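The Losolthorpe luggage library reopens to members on 21 September 2020, with the same hours as before. Borrowing has been on hold since April. All 23 cases on the list have been checked over, and two with cracked handles have been retired.

Loans are for up to three weeks. Bookings go through the front desk or by phone on extension 375. Please have your membership card handy, and tell us whether you want a hard or soft case.
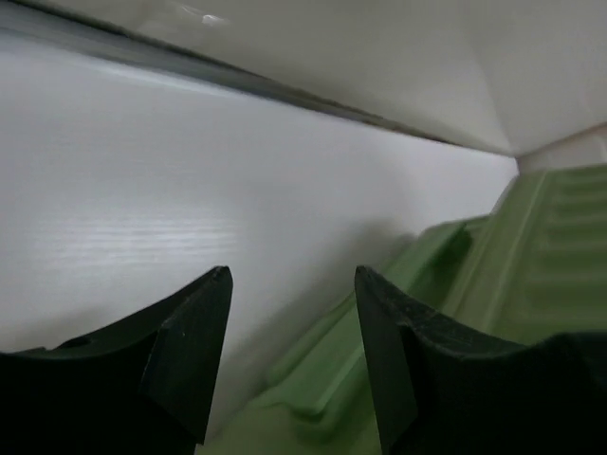 ## Before you bring one back

Empty every pocket, including the zipped ones in the lining. Shake out sand over grass, wipe the shell with a damp cloth and leave the case open overnight. Set combination locks back to zero. Last year we had to cut off a lock left on by a member who had already flown home to Hutari.

A hard-shell case should be stored on its broad side with nothing heavy on top. Check that the zipper runs the full way around and that the wheels turn freely. Report any damage when you return it; there is no charge for ordinary wear.

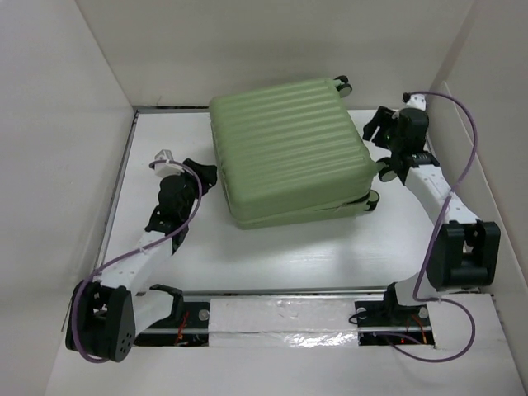

**Ottilie Moser**
*Loans Coordinator, Losolthorpe*

Donations of cases in good order are welcome at the Drivgate entrance. We can't take anything with a broken zipper or a missing wheel.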